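Gromlow Forums > Manipulation > Results and write-ups
Wrist view vs overhead view on the bagging task
3 min read

pegleg_servo
30 August 2022

Right, I promised I'd post this once the Pirkorico runs were done, so here goes. The question was pretty simple: if you train one policy on the overhead camera only and another on overhead plus both wrists, how much does the wrist view buy you? Same two arms, same basket of produce, same zip bag, same 3326 demonstrations for both. I kept the network as boring as I could so we'd be arguing about cameras and nothing else (fat chance, I know).

Picking out of the basket

I expected this half to be a draw and it really wasn't. With the wrist views in, the policy got the item out on 38 of 40 tries. Overhead only, it managed 9. Nine! I went back and checked the logging twice. My guess is that long thin things up against the basket wall are just horrible to judge from above, whereas at the wrist you get the whole business of where the fingers are closing.

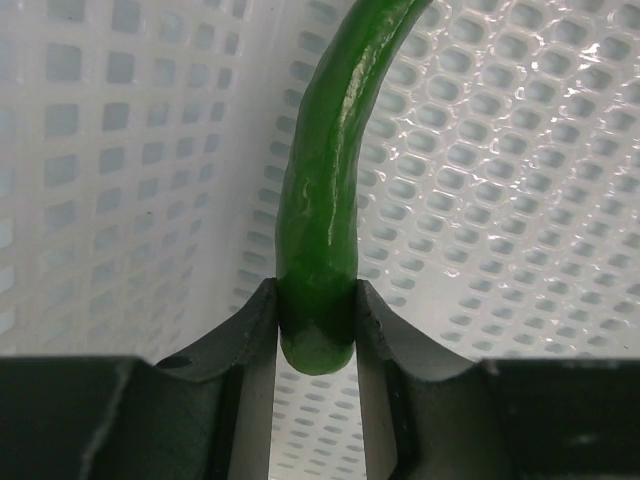

Getting the bag open

I don't have a nice clean number for this bit yet. Clear plastic is miserable. One arm has to hold a side while the other takes the top edge and pulls, and from overhead the edge is mostly glare and crinkle. Both policies learned the general idea, but the overhead one kept pinching both layers together and then tugging away quite happily at a shut bag. I'm still scoring these by hand and I keep changing my mind about what counts as open.

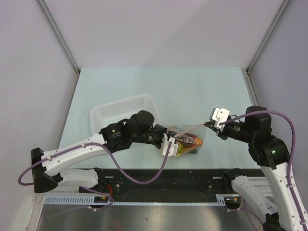
What I'd like help with

Mainly how to score the bag stage, and whether anyone has tried dropping the overhead view altogether. Code's a mess but I'll share it if you ask nicely.

----

brinecask
Lovely stuff, thanks for writing it up! I don't buy the comparison though. Did you keep the image size the same? If the overhead policy gets one picture and the other gets three, you've handed one of them a load more pixels as well as a better seat. Crop the overhead view to the basket and feed it in at full size, then see if the gap's still there.

----

pegleg_servo
Fair point, and no, I didn't. Each camera went in at the same size, so yes, three times the pixels. I'll do the crop. I'd be amazed if it closed a gap that big, but I've been amazed before.

----

tuftedowl
I'm with brinecask on this. We had something similar at Brastidville back in March, and a tight crop made up a good chunk of the difference for us. Gripper in the way of the item was still a killer, mind. Once the hand's over the basket you lose whatever's underneath it, and no crop will fix that.

----

pegleg_servo
Yep, that's the bit I'd bet on. The arm goes in and there's something partly hidden under the gripper just when you need to see it.

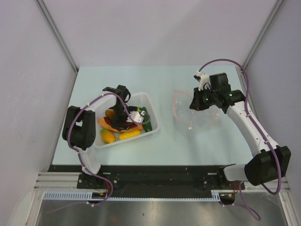

sallowfen
Can I be a nuisance and ask about the produce? If the same few items turned up in training and testing, 38 out of 40 might only mean it has learned those items. I'd want a second set it has never met before I got excited. On scoring the bag, the Semaan lot use "could a finger go in without touching both sides", and it's crude but people do agree on it.

----

pegleg_servo
Same items, new positions, so you've got me there. I'll get a fresh set in and rerun both, with the crop. And I'm nicking the finger rule, cheers.

----

brinecask
Put the failures up too when you do, please. I'm more interested in the two it missed.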